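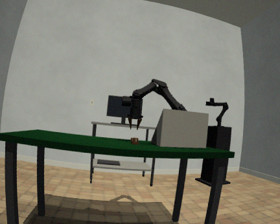

Urham Film Nights Returns in May With Its Biggest Program Yet

Opening night brings the first public screening of Tamás Barta's "The Salt Ferry," with live music in the old ticket hall

URHAM: Urham Film Nights is back this May with 28 features and 48 shorts, eight nights of screenings, and a closing double bill that the programming team has been trying to put together for years. The full schedule is out now, and passes are on sale at the box office of the Skimard Cinema and through the festival website.

It's the twelfth time the festival has taken over the Skimard, and this year it spreads across the river as well. The Braria, a former dance hall that reopened last fall with a proper projection booth and very comfortable seats, becomes the second home of the festival, with matinees every day and a late show at 11 p.m. for anyone who isn't ready to go to bed.

"We had so many films we loved this year that one screen was never going to hold them," said festival director Fadime Sarıgül. "When the Braria told us they could run 35mm, I think I said yes before they finished the sentence. It's a wonderful room, you can feel the whole floor hum when the sound comes up, and I can't wait for people to sit in it."

Opening night: "The Salt Ferry"

The festival opens at 7 p.m. at the Skimard with "The Salt Ferry," the third feature from Tamás Barta. Set over one winter on a boat that carries road salt between two towns that can't stand each other, it follows a deckhand who starts passing letters across the water and gets far too interested in what they say. It's funny, it's cold to look at in the best way, and it has a card game near the middle that had the selection team talking for the rest of the afternoon.

Barta will introduce the film and stay for a conversation afterward. Before the lights go down, a string trio will play parts of the score in the ticket hall, starting at 6:15 p.m. The hall is small, so come early if you want a spot near the players.

"I wrote the first draft in a ferry waiting room, and most of the people in the movie are people who sat across from me there," Barta said. "Showing it first in a river town feels right. I hope they'll tell me what I got wrong about the ropes."

A long look back at Ataberk Bozkurt

The centerpiece of the program is a retrospective of Ataberk Bozkurt, whose slow, tense, beautifully lit thrillers have had a loyal following here ever since the Skimard ran "Night Pharmacy" for a single weekend and had to keep it on for a month. All eight of his features will be shown, in the order he made them, mostly from film prints.

That includes his debut, "A Borrowed Coat," which has been very hard to see with an audience. It was shot on weekends with friends in the main parts, and it already has the things his fans come for: long hallways, phone calls we only hear half of, and a final shot that asks you to work out who was lying. The print has a few scratches in the second reel. The festival thinks they suit it.

"Night Pharmacy" plays at the late show, where it belongs. "The Orchard Keepers," the closest thing he has made to a comedy, gets an afternoon slot at the Braria. And "Seven Rooms," his most recent, is paired with a short documentary about its set, which was built as one connected apartment so the camera could move through it without a cut.

Bozkurt will be in Urham for the second half of the festival. He'll talk after "Seven Rooms" and has also agreed to pick one surprise film by another director, which he will introduce himself. The title stays secret until it starts. Even the box office won't know, so please don't ask them!

New voices and a very strong set of shorts

The New Voices strand has grown again, and there is a lot in it to be excited about. Thịnh Chu's "Motorbike Weather" is a first feature about two cousins who inherit a repair shop and a large debt, and it has the best rain of anything in the program. Chu acted in theater before turning to directing, and it shows in how much room he gives his cast. Scenes go on a beat longer than you expect, and then something small happens that changes the whole thing.

Tumaini Mrema brings "Choir Practice," a musical of sorts about a rehearsal that keeps getting interrupted by power cuts. Every song was recorded live on set, wrong notes and all, and by the last number the singers are working by flashlight. Mrema will also lead a free afternoon workshop on recording sound with very little gear. No experience is needed, just bring headphones if you have them.

"People think you need a big truck full of equipment," Mrema said. "You need a quiet blanket and some patience. I want everyone to leave with one minute of sound they're proud of."

The shorts are grouped into programs by mood, with titles like "Bad Neighbors," "Things Found in Drawers," and "Mostly Dogs." The last of these is aimed at families and runs under an hour. Others contain stronger material, and age guidance is listed next to each program in the schedule. Audiences will vote for their favorite short on paper slips handed out at the door, and the winner will be shown again before the closing double bill.

Closing night

That double bill pairs a silent mountain adventure, with new live piano, and a sci-fi oddity from the drive-in days about a lighthouse that begins receiving messages from under the sea. The two movies share almost nothing except fog, and they go together beautifully. There will be a break of half an hour between them, with soup and bread served in the Skimard lobby.

"Closing night has always been the one where strangers start talking to each other," said Sarıgül. "You've been sitting next to the same person all week, you both cried at the same shorts, and by then you want to know what they thought. So we made the break longer this year."

Tickets and practical details

Festival passes cover every regular screening at both theaters and can be picked up at the Skimard box office from noon each day. Pass holders should still reserve seats for opening night, the Bozkurt talk, and the closing double bill. Single tickets will be released in May, one week before the first screening, and a small number will be kept back for sale at the door each night. Students pay half price for all matinees.

Both theaters have step-free entry and hearing loops. Open captions are available for selected screenings, marked with a C in the schedule, and films not in English are shown with English subtitles. The Braria is a short walk from the Skimard over the footbridge, and start times have been set so that it's possible to cross between shows without running. Bikes can be left in the yard behind the Braria.

The Skimard café will stay open until the end of the last screening, including on late nights.

Press contact

Accreditation requests, interview requests, and requests for stills should be sent to the Urham Film Nights press desk through the press page of the festival website. Preview links are available for "The Salt Ferry," "Motorbike Weather," and "Choir Practice." Reviews of "The Salt Ferry" may be published once the opening screening has ended.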